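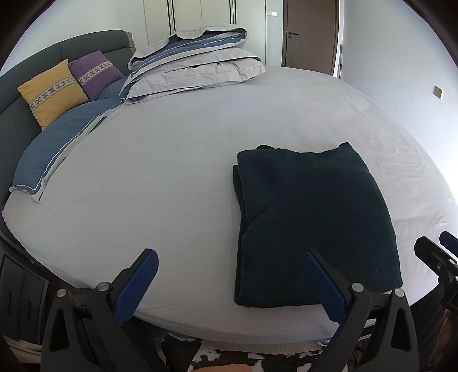
Green fuzzy top, folded. Duvet still to do.

Trí Khổng
Jan 2, 2021
Changing the bed over today and going through the warm clothes while I'm at it. Thread, mostly so I remember how I did it.

Fitted sheet first. Gray one, the Hinberg. It goes on tight if you do the two headboard corners before the others. I did it the other way for years and had to redo it every time.

The fuzzy green thing gets folded on the bed, never on my knees. Sleeves in, sides in, then up from the hem. It's a thick fabric and it won't go flat, so I stopped trying. I don't press on it.

Washed it at 30 with half the usual detergent. No softener. Noémi Győri told me that last April and the pile has stayed soft.

Blue pillows go along the headboard, then the mustard and purple cushions in front. The cushions have a woven band with little X shapes. Got them from Korura, 40 for the pair in the sale. The covers come off but the zips are stiff.

The duvet is blue with thin white lines on one side and a plain pale side. I like the blue side up. It's piled at the end of the bed for now so I have the space for folding.

Drawer under the bed holds up to 5 thick tops if they stand on end. Lying flat I lose the bottom ones until spring.

Next is the scarves. Does anyone roll theirs? Mine slide off the shelf.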